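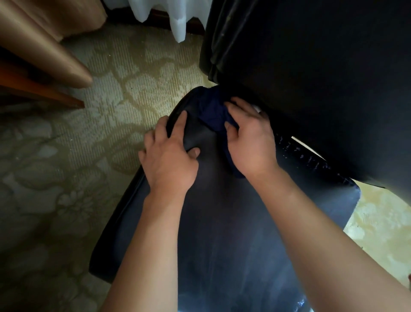 Shirley Dufour replied to my last thread to ask whether you can get married on a canal boat, and if so, whether it has to be moving. Shirley, I spent most of Thursday, December 26, 2019 finding out, so you may as well all have the benefit.

Short answer: in Sirthorpe, no. Or not so it counts. The boat isn't licensed for weddings and the man at the boatyard says it isn't going to be. You can say anything you like to each other on board. The law will regard it as conversation.

So the plan, as of this week, is register office at eleven, then walk to the basin in whatever shoes we have chosen to regret, then the boat. Two hours up to the lock and back. Speeches somewhere near the sewage works, going by the map.

I raised the sewage works with Keegan Cormier at the boatyard. Keegan said it depends on the wind.

The boat is called Melov. I asked what it meant and was told it came with the name. It holds 300 people if you believe the old website and 60 if you believe the certificate screwed up by the door. We have gone with the certificate.

My mother has gone with the website. Her list came by post, in an envelope, with a second envelope inside for "possibles".

Who are the Zamudios, I said. Natalia Zamudio taught you the recorder, she said. For one term. I was 8. Natalia Zamudio is apparently very much looking forward to it.

On to food. The boat has a galley with two rings and a kettle, and we are allowed outside caterers so long as they can get everything down the towpath on foot. This ruled out three firms and the hog roast.

It did not rule out Josée Bouchard, who came to look, walked the length of the towpath with a trolley, walked back, and said "pies". We booked her on the spot. I have seldom felt so understood.

Pies are chicken, or leek and potato, or a third sort for people who wrote "other" on the form without saying what. If you wrote "other", please get in touch. I'm not cross. I would just like to know what you eat.

Music next. Sixten Westerberg has offered to play the accordion. We didn't ask. He offered at a funeral, which made it hard to discuss properly.

Still, an accordion doesn't need plugging in, and the boat has one socket, and the socket is the kettle's. So Sixten is now the band. He has sent a list of what he knows. It's in three parts: waltzes, sad waltzes, and "Come On Eileen".

Several of you have asked about the cost. The boat is 379 pounds for the afternoon with a skipper. I thought that was wrong and rang to check, and Keegan said yes, it was wrong, it should have been more, but he'd put it in writing now.

There's a deposit on top which we get back if nobody goes in the canal. I asked if that had ever been an issue. He said "not at christenings".

For comparison, the hotel on the bypass wanted nearly 6 thousand, and for that you got a carpeted room, a view of the other car park, and a chair cover on every chair whether you wanted one or not. I asked what it would cost without the chair covers. It cost the same.

Someone asked what happens if it rains. We get wet between the register office and the basin, then we sit under a roof and eat pie. It's a better wet weather plan than the hotel's, whose wet weather plan was a gazebo.

Someone else asked about ice. The skipper says if the canal freezes we stay tied up and have it all in the basin. I said it's booked for June. He said he'd had questions like that before and found it quicker to answer.

Dress code, for those who keep ringing my sister: no stilettos on the deck, and mind your head if you're over six foot. Hats are fine but the bridge by the old maltings is low and has had hats before.

Invitations go out after New Year. There's a mistake on the map, the basin is on the left as you come from the station, and I'd already paid for the printing, so I'll be correcting them all by hand with a biro.

Shirley, to your second question. No, it wouldn't have to be moving. And yes, you can bring the dog, but the skipper wants it in a life jacket. He has one. It's for a spaniel. Please measure the dog.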